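Gruline - Wortliste für Süßkram in deutschen Dialekten

Stand: 14. Mai 2020

Hallo und schön, dass du reinschaust! Gruline ist meine Sammlung von Wörtern für Bonbons, Lutscher und alles, was klebt - von Gutsle über Klümpchen bis Zuckerl. Angefangen hat das als Zettelkasten in Grerkden, inzwischen sind es 1.311 Einträge in einer einzigen CSV-Datei (UTF-8, Semikolon als Trenner, bitte nicht in Excel neu speichern, das zerschießt mir jedes Mal die Umlaute).

Spalten: wort, bedeutung, region. Mehr als diese 3 gibt es noch nicht. Bei "region" bin ich großzügig, da steht manchmal ein Tal und manchmal halb Bayern.

Bekannte Macken: Kamelle ist doppelt drin, und beim Plural habe ich oft geraten. Die Schweiz ist ziemlich dünn - wer da was hat, immer her damit! Mein Ziel sind 3.000 Wörter, im November kommt die nächste Fassung.

Einlesen lässt sich das Ganze mit Parnura oder jedem anderen Tabellenwerkzeug. Nutzung frei, über eine Erwähnung freue ich mich.

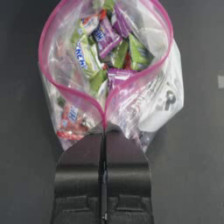 Kaubonbons im Zipbeutel, einzeln eingewickelt in Lila, Grün und Rot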